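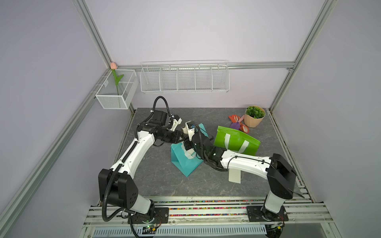 Can a non-woven tote bag go in the washing machine?
Most makers say hand wash in cool water and dry flat. Ours have been going through the machine anyway, which is how this ticket started.

Ticket 1010 - Totes losing shape after wash
Site: Vasstead lending shop
Opened by: Tassanee Siriwan, 23/09/2026
Status: open

Tassanee Siriwan
Ten bags back from the wash and two have handles coming away at the stitching. The rest are creased so badly they won't fold into the drawer. I followed the card that came with them, 30 degrees and a short spin.

Stuart Rowbotham
Which card? The one I have says "wipe clean". I don't see how both can be right. Were they all from the Hollis order?

Tassanee Siriwan
All Hollis. The card was in the box. I can't swear it was their card.

Agnese Org
Could try a cool iron through a tea towel. It worked on the old Zorneo ones in January.

Stuart Rowbotham
Worked how? I remember one with a shiny patch the shape of the iron. This stuff is usually a plastic fibre and it melts. If anyone does try it, use a bag that's already spoilt, lowest setting, no steam, and stop if it feels tacky.

Agnese Org
Tried it on one with a bad handle. Creases down the front are softer. Base is the same as before. No shine. Handle still hanging off, obviously.

Stuart Rowbotham
So half a fix on one bag. I wouldn't call that solved. Please don't close this yet.

Babatunde Okafor
Rang Hollis. They said the bags are "washable" but couldn't tell me at what temperature - I asked twice. Replacements are 99p each. Until they put something in writing, sponge only, and hang them by the base with the handles down. I'll restitch the two.

Tassanee Siriwan
Card taken off the wall. Leaving this open for the Hollis reply.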